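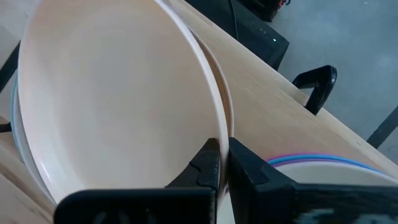
Wrist view, rim grasp on the cream plate, with a second one close behind it.

September 5, 2020. Plate sorting, Hiswood bench

Main job today was the grasp point. Since July we have been closing the fingers on the rim wherever the Sirnel detector gives its highest score, and that score takes no notice of what is behind the plate. When two plates lean together the fingers can go round both rims. The controller then reads a good grip, so the log counts it as a success.

Changed the label rule. A grasp is only marked good if the width between the fingers, read after closing, matches one rim. Went back through the old set with this rule and 437 grasps changed label. More than I expected. Most were in the nested layouts. 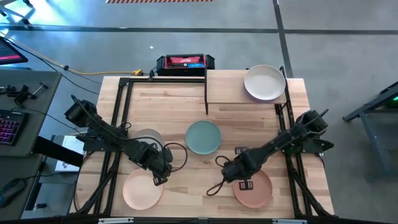 Start layouts are now drawn from a list of 9, with the plates apart in some and overlapping in others, and the shelf as the target. Both arms go back to the same home pose before each run. The planner (Goicoechea branch, not main) picks the arm by distance to the rim, which is fine at the sides but it dithers in the middle. Added a small penalty for changing arm once a plate has been chosen. Value is a guess, needs a proper sweep.

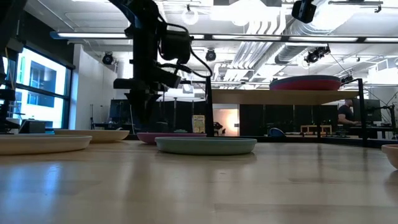 Overlaps seen from low down are still the weak point of the side camera. A plate at that angle is a thin strip and the Pasora mask tends to join it to its neighbour. Tried weighting the wrist view higher for the last part of the approach.

To do:
Retrain on the corrected labels, up to 3000 steps, then look at the loss before going on.
Repeat the nested layouts with 2 finger speeds.
Merge the arm penalty once the sweep is done.
Check clock offset between side and wrist cameras, logs looked slightly out.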